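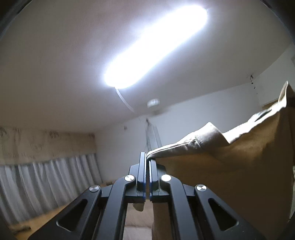 Ticket 855 — Room thermostat loses its schedule overnight
Product: Udholm wall controller, with Prorkel air conditioner
Opened by: Oleksandra Hrynyshyn
Handled by: Lukian Antoniuk
Opened: Apr 5, 2021
Status: Closed, with one point left open (see end)

Reported problem

The schedule on the wall controller is blank most mornings. The clock is right, the room name is right and the set temperature is right, but every time slot has gone. If I put the schedule back in by hand it works for the rest of the day. The air conditioner itself runs when told to. It started after the controllers on the first floor of Clokness were updated. The other rooms on the same floor are fine.

I have already tried:
Turning the controller off at the isolator and on again. No change.
Saving the schedule twice. No change.
Deleting the weekend slots in case the schedule was too long. No change.

First reply (Lukian)

Please send the firmware version, which is under Settings, then Device, then the second page. I also need to know whether the room is set as "Own schedule" or "Follow group".

Reply (Oleksandra)

Firmware is 2.56. The room is on "Own schedule". The others on the floor are all on "Follow group", now that you mention it.

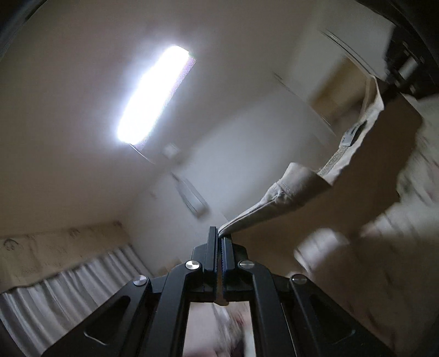 Air conditioner on the far wall, ceiling light on.

Second reply (Lukian)

Thanks. The firmware is the current one, so I don't want you to update anything.

Can you export the event log from the web page? Go to History, choose the last 2 days and press Export. It comes out as a text file. Please don't open it in a spreadsheet before sending it, as that changes the time column.

Log extract

00:00:02 Group sync started
00:00:04 Group sync: member list received
00:00:04 Schedule source: GROUP
00:00:05 Schedule received, 0 slots
00:00:05 Schedule saved
00:00:30 Group sync finished
07:56:11 Schedule edited at panel
07:56:40 Schedule saved

Findings

The controller is being sent an empty schedule at midnight and saves it over its own. It shouldn't take part in the group sync at all when it is on "Own schedule". The panel and the server disagree here: the panel says own, the server still has the room listed as a group member. The group it belongs to is called Yousafzai, which has no slots in it. The other rooms are in a different group with a proper schedule, so they get a good copy each night and nothing shows.

Turning the controller off and on doesn't help because the member list is kept on the server.

What to do

1. Log in to the server page as site manager. The normal user login doesn't show groups.
2. Open Groups, then Yousafzai, and remove the room from the list. Press Apply, then wait for the green tick. It can take 30 seconds.
3. At the panel, change the room to "Follow group", save, then change it back to "Own schedule" and save again.
4. Put the schedule in once more and save it.
5. Leave it overnight and send me a new export.

Reply (Oleksandra)

I did steps 1 and 2 but the tick stayed grey. The room was still there when I went back in.

Third reply (Lukian)

Someone else may be logged in as site manager. Only one login can make changes and the page doesn't warn you. Log the other session out under Users and try again from step 2.

Reply (Oleksandra)

There was another session open, on the office computer. Closed it and the tick went green. Steps 3 and 4 done.

Next morning: all slots still there. The new export has no group sync line at midnight. Second morning the same. Happy for this to be closed.

Closing note (Lukian)

Cause: room left in an empty group on the server after the update.
Fix: room removed from group, own schedule entered again.
Still open: the grey tick should come with a message saying who is logged in. Passed to the software team for the May release — no promise that it makes it in.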